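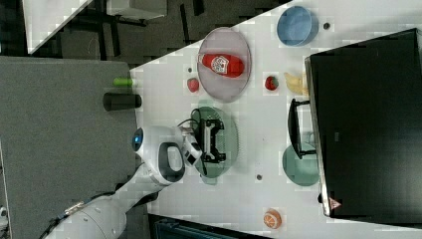
Plotwood Public Comment Archive

Plotwood is a text collection of statements that ordinary people made at open council meetings in the town of Villanueva. If you have ever sat through a public comment period you know how good this stuff can be: parking, dog parks, noise rules, and then out of nowhere a three-minute speech on the right to hand out leaflets outside the library that stops the whole room. We love it, and we wanted it to be searchable!

What you get

1,000 statements in plain text, one per file, with a small table (index.csv) that lists the meeting, the agenda item and the topic. Topics were tagged by hand by Revathi Devadiga, then checked by Vendula Sýkora. They disagreed on 80 statements, and both tags are kept for those, in the columns topic_a and topic_b. Please don't average them away, the disagreements are some of the most interesting rows.

The longest statements run up to 700 words. Most are far shorter, and a few are a single sentence (one is just "No.").

Where it came from

The town clerk's written minutes, typed up in full. Speakers' names and street addresses were replaced with [SPEAKER] and [ADDRESS]. Council members keep their titles but lose their names. Spelling is as it stands in the minutes, including two different spellings of "ordinance" in the same paragraph.

Splits

The folder rovberg/ holds 70 statements set aside for testing, all from the hearing on the sign and banner rule. Everything else is in main/. Keep them apart if you are training a classifier.

Known problems

Spanish-language comments appear only in the clerk's English summary.
Statements read aloud from a letter are not marked.
The "protest permits" and "street closures" tags overlap a lot. Ideas welcome!

Loading

Any CSV reader will do. Files are UTF-8. The small Skekar script in tools/ joins the table to the text and prints a count per topic.

Version 2, 20 May 2023. Fixes to the topic tags are planned for June.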